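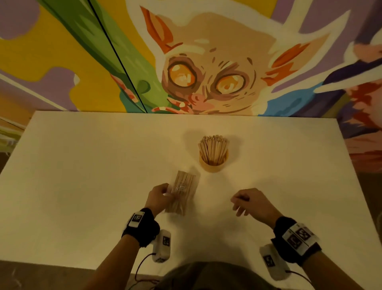
Lucrezia Leone had written to me before we met that I should not come hungry, and that I should not ask her first about the recipe. People always start with the recipe, she wrote, and the recipe is the small part. So when we sat down in the back room in Clernunham, at four in the afternoon, I asked her about the rent.

She laughed, and then she answered it seriously. The supper club pays 80 for one evening, heating included, and this price has not changed since she took the room. "In the first winter I had 18 people on the list and I thought it is a mistake," she said. "I went through the names again, because I believed my cousin wrote some of them two times. But they were all real persons, and they all came, and I had not enough chairs."

The club meets once in a month, except in February, when she goes home to see her mother. There is one dish only. For the first year it was nearly always lamb on sticks, small pieces cut by hand, the way it was eaten in the village of her grandfather. Later she made also a chickpea soup, and a cake with almonds which, in her opinion, was never good enough.

I wanted to know why only one dish. She thought for a while before she spoke.

"When there is a menu, everybody looks in the menu," she said. "They choose, and then they look at what the neighbor has chosen, and they are a little bit sorry. With one dish you are finished with this in one second. Then you must talk with each other."

Not every guest agreed with this. One man from Wormont, who came with his wife, told her after the meal that he does not pay to be treated like in a school. She gave him his money back at the door. He came again the next month and has missed only two evenings from then until now. His wife, she added, stopped coming, but this is another story and she did not want to tell it to me.

The meat comes from a butcher in Mokova, who cuts the shoulder for her but leaves the rest of the work. She prefers it like this. The pieces must be small, smaller than people expect, with one piece of fat between every two pieces of meat. For a full evening, with 68 guests in two sittings, she and two friends begin in the morning and they are still threading when the first people hang up their coats. I asked if this is not very boring work. She said that it is, and that she likes it. "My hands are busy and my head is free. In that time I decided to leave my old job. Also I decided to cut my hair, this was not so good."

Her old job was in the office of Villa, a firm which sells bathroom tiles, where she wrote the offers and answered the complaints. She stayed there eleven years. She does not speak badly about it. She learned there how to write a polite letter to an angry person, and she says that she uses this every week.

We came then to the old book, which I had promised a reader to ask about. On the website of the club it was written for a long time that the dish is known from 1383. I wanted to see the source. She became a little red. "It was my uncle who said it. He had it from a priest, and where the priest had it from, I do not know. I looked in two libraries and I found nothing." She took the year off the website in the autumn, and she received three letters asking why.

At the end I asked what she would change. She would like a second sink, she told me, and a bigger window. She would like that people reply to the invitation also when the answer is no. And she would like to sit down one time with the guests and eat with them, from the beginning to the end.

I asked why she does not do it. She was already standing up to look after the soup.

"Next month," she said. "Write that I said next month."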